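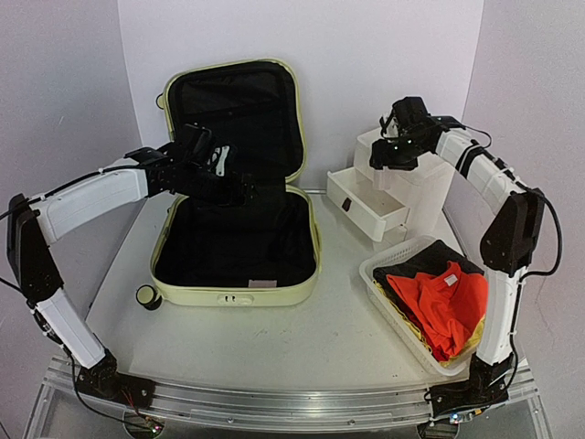
Open suitcase, with the clothes in a basket beside it.

Wed 3 April

My brother Jeferson packs the night before. I start two weeks before, and we both arrive with the wrong shoes, so I can't say that my method is better. But this spring I wanted to write down how I prepare for a long stay, as three people have asked me since my post on Drullbridge and I keep answering with half of it.

We go to Govurau in August, for five weeks. It is winter there, but a strange winter, with cold mornings and then lunch in a T-shirt. Our aunt's house has no heating and it has one wardrobe, which is full of her wedding tablecloths. So we live out of the suitcase for the whole stay, and the order inside it matters more than for a hotel.

First I wash everything that I may take, also the things that are clean. Then it all stays together in one place for some days and I am not allowed to wear it. In these days I remove things. Last year I removed four jumpers and missed one of them very much, the grey one.

The weight is my real enemy. The airline to Lultement lets us have 23 kilos, and on the small plane after that it is only 15, a fact I discovered at the desk, with a queue behind me. I paid 99 for the difference and I was angry until the landing. Now I weigh the coffee, the presents, even the books. My travel diary is 561 grams. The chocolate for my cousins was 754 grams and I did not take one bar out, because there are limits.

Heavy things go near the wheels, this everybody knows. What I learned later is to put one full set of clothes for each person on the very top – pyjamas, socks, a towel. We arrive after midnight, and I don't want to search for a towel under the presents while my aunt is making soup.

For medicines I use a flat bag from Panganiban, the shop near the station. It closed last winter, so please don't write to ask me for the address. Any flat bag is good if it has a zip on two sides.

Jeferson read this and said I forgot the adaptor. He is right, I forget it each time, and in my aunt's house there are now five of them in the kitchen drawer. So this year I don't pack one.

Next week I will write about the bus from Lultement, which has a new timetable and a driver who stops for cheese.

Maiara Frota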